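Umut Dağdelen
@umutdagdelen · 16.02.2024

Neues aus dem Haushalt: Ich beziehe ein Bett. Eigentlich ein kurzer Vorgang. Thread.

Das Spannbetttuch ist grau, von Akyol, und laut Packung bügelfrei. Das stimmt insofern, als ich frei bin, es nicht zu bügeln.

Drei Ecken sitzen. Die vierte hat Zoila gemacht, weil ich nach der dritten eine Pause brauchte.

Dann die Bewohner. Unser Kind besitzt kein Kuscheltier im klassischen Sinn, sondern Gemüse. Aus Plüsch. Und Obst. Wer nachts ins Elternbett umzieht, bringt offenbar den Wocheneinkauf mit.

Seit März letzten Jahres gilt die Regel: Plüsch wohnt im weißen Korb mit den Löchern. Der Korb hält sich daran. Der Plüsch nicht.

Zoila schlägt vor, einfach mal weniger zu kaufen. Zoila hat die Banane gekauft.

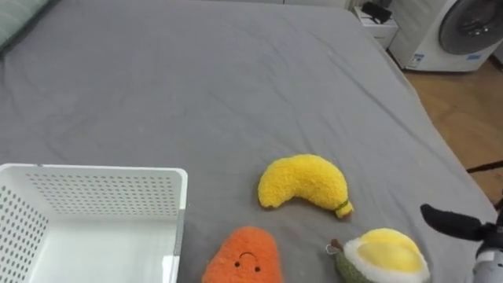
Die Banane ist übrigens flauschiger als jedes Handtuch, das wir besitzen. Ich habe kurz überlegt, mich damit abzutrocknen — und dann doch an meine Würde gedacht.

Einräumen dauert 2 Minuten. Ausräumen macht das Kind in 3 Sekunden, ohne hinzusehen.

Nachtrag, weil gefragt wurde: Nein, die Bettdecke ist noch nicht bezogen. Darüber reden wir, wenn ich so weit bin.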